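Locker door task: grip faults, one pinched hand and a fix I don't buy
Forum > Data and Hardware > Safety and Incidents
13 replies

gantrymule
30 August 2025
Posting this here after getting nowhere in the vendor's own forum. We run handheld gripper sessions for Duggan, mostly doors, drawers and latches, and the recordings go to train the arm policy at the Altness site. In June we had a locker door come back on an operator's hand. Bruised knuckles, nothing broken. The write-up from Duggan calls it "operator overreach" and recommends a refresher course. I think that's nonsense and I'd like to hear from people who have used the same kit on sheet metal doors.

What happened, as far as I can piece it together. The operator had a door open on the right side of the cabinet and was going for the inner edge with the right gripper. Jaw closed, she pulled, jaw let go. The door swung, she put her hand out the way anybody would, and it got caught between the door and the frame. The log says the jaw was commanded closed the whole time. The light on the gripper stayed green. 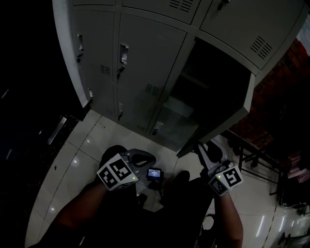

The green light is what bothers me. As far as I can tell it tells you the unit has power and tracking. It says nothing about whether you've got hold of anything. But put a green light on a tool and people will read it as "good to go", and the training slides do nothing to stop them.

ferrous_nick
What's the jaw pad made of on your set? Ours slip on anything with gloss paint. We've complained twice.

gantrymule
Stock pads, whatever ships with them. They were replaced the week before, so I don't believe the wear theory either.

tallowby
Devil's advocate. Recessed handles are on the fronts of those lockers for a reason. Why was she gripping the edge of the door at all? If the task sheet says "use the handle" and she didn't, overreach is a fair word for it.

gantrymule
The task sheet says "open and close the door using a natural motion." That's the whole instruction. Ask ten people to close a locker naturally and see how many go for the handle.

tallowby
Fine, then the task sheet is bad. That still isn't a hardware fault. You titled this "grip faults".

gantrymule
Because it wasn't a one-off. I went back through the logs for that cabinet. 2,832 attempts, and in 524 of them the jaw reads closed while the tracked position of the gripper jumps the way it does when you lose hold of something. Call half of those false alarms if you like. It's still a lot of slipping for a tool that reports no faults.

ferrous_nick
Position jumps could be the marker cube dropping out, though. When we work down low the cubes get hidden by the other arm or by the door, and you get a jump as it picks up again. Looks the same as a slip in the plots if you don't check the timing. I wouldn't hang the whole case on that number.

gantrymule
That's a fair hit. I filtered out anything with a tracking gap longer than a few frames, but short dropouts would get through. I'll go back and look at those separately. I doubt it takes the number down to nothing.

quaylight
We had the Kisemcombe people in to look at ours after something similar (filing cabinet, no injury). Their line was that the finger is fine on handles and poor on thin edges, and the firmware has no slip check at all. It closes to a set position and reports "closed" when the motor gets there. If the door edge has slid out of the jaw, the motor gets there just the same. Actually easier, if anything.

They quoted around 500 dollars a pair for pads with a pressure strip. Management said no.

tallowby
OK, that one I'll take seriously. If "closed" only means the motor reached its stop, then the log can't back up Duggan's version or yours.

gantrymule
Right, and yet Duggan's report uses that log as its main evidence. "Gripper functioned as commanded throughout." Sure it did. A bench vise with nothing in it is also functioning as commanded.

C_Valente
Conceição Valente here. I run floor safety at Flotthorpe, and I have read the report you're talking about, because a copy was passed to every site that uses the kit. I'm not going to defend the wording. I will say the refresher course isn't worthless. A lot of our people brace a door with a forearm or a knee without noticing they do it, and with a gripper in each hand you can't feel the edge the way you would with bare fingers. We changed three things on our floor:

Cabinets are fixed to the wall or weighted before any door work.
Only one door open at a time.
If a door starts to swing, you step back and let it go. The recording gets thrown out and no one is asked why.

The last one made the most difference. Operators were catching doors to save the take.

gantrymule
Thanks for that, and I mean it. The third one I'd sign up for tomorrow. I asked our operator and she said more or less the same thing, she didn't want to lose the run. We had a daily target at the time. The report doesn't mention the target anywhere – funny how that works.

My problem with the course is that it lets the vendor close the ticket. Once "human error" is in the box, the firmware doesn't get looked at.

brindlecomb
Am I missing something, or is everyone relaxed about where this data goes? If a few hundred of those takes are slips labeled as good grasps, the arm at the other end is learning to pull on doors it isn't holding. An arm doesn't have knuckles, but the person standing next to it does.

quaylight
Bad takes are supposed to be weeded out in review.

brindlecomb
By someone checking whether the door ended up shut, I'd bet. A door that slipped out of the jaw and slammed also ended up shut.

gantrymule
I asked Altness that exact question. The answer I got was that review is "outcome based." So yes, brindlecomb, I think you'd win the bet.

ferrous_nick
For what it's worth, we put strips of rubber tape on the jaws as a stopgap. Helps on painted edges, peels off after a while. Keep an eye on it.

tallowby
And now your pads don't match the ones on the robot. Have fun with that.

ferrous_nick
I'll take mismatched data over a trip to urgent care.

gantrymule
We've stopped edge grabs on our floor until I get a straight answer on the slip check. Handles only, and the daily target is off for door work. I've sent Duggan the plots with the short dropouts marked, and asked them to reopen the report. If anyone else has logs showing closed jaws with a jump in the middle, message me, especially if you kept video of the same take.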